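Search this site
Enter keyword or part number
Go

Branara releases Sarico shared work table for repair and textile tasks

GREKSIDE, 2019-08-15. Branara today released the Sarico, a fixed-height work table for rooms in which small electrical repair and light textile handling are carried out on the same surface. The table is available to order through Tsoukalas, the company's distribution partner for workshop and utility room furniture.

The Sarico has a single continuous top in white, without a center seam or raised divider. Working height is 874 mm, measured from the floor to the upper face of the top. Leveling feet are fitted at all four corners and can be adjusted by hand. The top is supplied assembled, and the legs are attached on site with the bolts included.

The design follows a review of table use at the Grekside workshop, which began in February. Branara logged 3443 work sessions. Each entry recorded the type of task, the items left on the table at the end of the session, and the time taken to clear the surface for the next user. Tables with a built-in divider took longer to clear than undivided tables, mainly due to small parts and cable ends collecting along the divider. The divider was removed from the design after the first prototype.

The final layout assigns 2 zones by placement alone. The left zone is intended for hand tools, instruments and cables. The right zone is intended for fabric, including folding, inspection and marking for repair. Zone positions can be reversed for left-handed users without changing any hardware. A printed zone card is included with each table and may be mounted on the wall or stored with the assembly sheet.

Branara recommends the following practice for shared use:

Driver sets should be returned to their case at the end of each task, and the case kept at the rear of the tool zone.

Soldering irons should be placed in a stand during use and unplugged before fabric is brought to the table. The stand is not included.

Cables should be coiled and tied. Loose coils over other items accounted for most of the clearing time in the review.

Fabric should be laid flat, with no part of it crossing into the tool zone.

Flux, adhesives and oils should be wiped from the top before the next session. A damp cloth and mild detergent are sufficient for routine cleaning. Abrasive pads should not be used.

The table is not rated as a heat-resistant surface. A separate mat is required for soldering and for pressing garments. Branara does not supply a mat with the Sarico but can provide dimensions on request. The table is intended for indoor use only.

Initial deliveries will go to some 30 sites, with general orders filled in the sequence received. Replacement feet and bolts are stocked by Tsoukalas and can be ordered separately. Assembly sheets and zone cards are available from Branara in printed form.
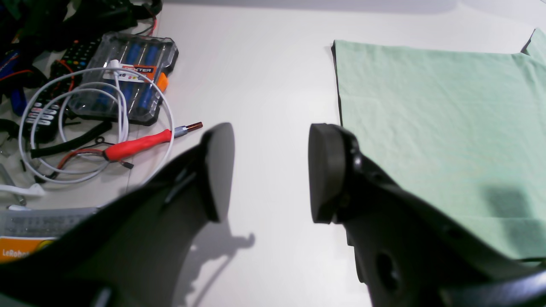
Clearing time on a shared surface depends largely on how cables and tools are put away between tasks. Branara's review treated tools and fabric as separate groups, and the zone card uses the same grouping. With a mint-green cloth at the right of a white tabletop, the left side carries a case of blue-handled screwdrivers, a keypad device and a red-handled soldering iron. The white cable looped over the case and keypad is the type of item the coil-and-tie instruction covers. Under the recommended clearing order, cables are removed first, followed by hand tools and then instruments.

Related releases
Tsoukalas adds Branara tables to utility room range
Sarico assembly sheet: revised bolt sequence
Grekside workshop: table use review, summary of method
Branara leveling feet: replacement part notice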